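**Notebook entry, 10th April**
**Bimanual transfer: planner and coordination layer**
Entered by: Kadri Luik
Read and countersigned: Algirdas Zariņš

**Purpose**

The present work concerns the handover routine in the Redavora coordination layer. The routine takes a cube held by one arm and passes it to the other above the mat. The previous entry on this subject closed with the handover completing in simulation and stalling on the physical cell. The objective for this session was to find the cause of the stall and to settle whether the fault lies in the planner or in the state machine above it.

**Configuration**

- Planner branch: `priedītis-handover`, merged with main before the session began.
- Receiving arm: left. Giving arm: right. The reverse assignment was not tested.
- Objects: the small wooden cubes. Red is the transfer object in all trials.
- Perception: color segmentation with a pose fit on the top face. No learned detector was used.
- Trajectory buffer: 700 ms lookahead on both arms.
- Joint speed limits left at the reduced values agreed with Müzeyyen Öztürkmen.

The mat plane was fitted again before the first trial. The earlier fit had been stored under the Trondadville calibration set and should no longer be loaded by default. I have changed the launch file accordingly. Colleagues who keep a local copy of that file are asked to update it.

**Observations**

The stall was reproduced on the first attempt. The right arm closes on the cube, lifts, and reaches the transfer pose. The left arm opens its fingers and moves to the pre-grasp pose. At that point the coordinator should issue a joint plan for the last part of the approach. The request is accepted and no trajectory is returned. The coordinator then waits until the watchdog expires.

The planner log shows that the request was rejected internally with a start-state collision. The rejection was never passed upward. Two separate faults are therefore present, and I have recorded them separately below.
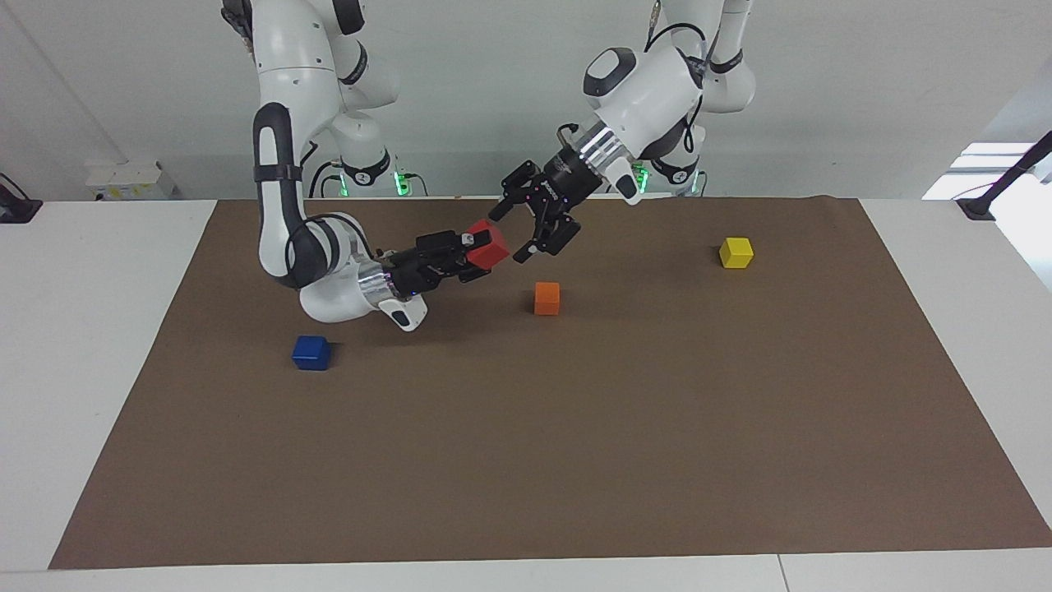
The first fault is in the collision model. When the right gripper closes, the cube is attached to it as a padded box. The padding was set for free transport across the mat, where a generous margin is desirable. At the transfer pose the same padding reaches into the volume that the open fingers of the left gripper must occupy. The planner is correct to refuse. Simulation did not show this because the simulated scene attaches the cube without padding, a difference that had not been written down anywhere I could find.

The second fault is in the coordinator. The planner returns an error code of 19 for a start-state collision. The coordinator's lookup table has no row for that code and treats it as "pending." Ecaterina Rusu confirmed from the commit history that the table was written before the code was introduced.

**Changes made**

1. Attached-object padding is now a parameter of the phase. Transport keeps the present value. The transfer phase sets padding to zero between the object and the receiving fingers only; padding against the palm and the wrist housings is unchanged.
2. The missing row has been added to the lookup table. Any code that is not in the table now raises an error and holds both arms in place.
3. The simulated scene reads its padding from the same file as the physical cell.

Aušra Jaunzems reviewed the first change and asked that the exemption be removed as soon as the giving arm has retreated. This was done before any motion was commanded with the new settings.

**Results after the changes**

The offline suite was run against 126 recorded start states. All returned either a valid trajectory or a reported failure, and none waited for the watchdog. The longest planning time was 899 ms, which exceeds the lookahead. For the time being the coordinator holds both arms at the pre-grasp pose until the plan is complete, so the excess has no effect on safety. It does make the motion hesitate, and it will have to be addressed before continuous handover is attempted.

On the physical cell, the joint plan for the final approach is now returned and executed at reduced speed. Release timing is still open loop. I do not consider the routine ready for unattended use.

**Outstanding**

- Release condition: replace the fixed delay with a check on finger effort in the receiving gripper. Assigned to Öztürkmen.
- Pose fit on the held cube while the fingers cover part of its side faces. The fit currently falls back to forward kinematics without a warning. A warning is required. Assigned to Rusu.
- Planning time: try seeding from the previous solution. K.L.
- The Flimeck driver reports gripper width with a sign opposite to that in its own documentation. Our wrapper corrects for this. The correction must be removed when the driver is updated in May.
- Reverse assignment, left to right, to be tested once the release condition is in place.

Logs are stored in the shared directory under `redavora/handover`, with the unmodified planner output kept alongside the filtered version.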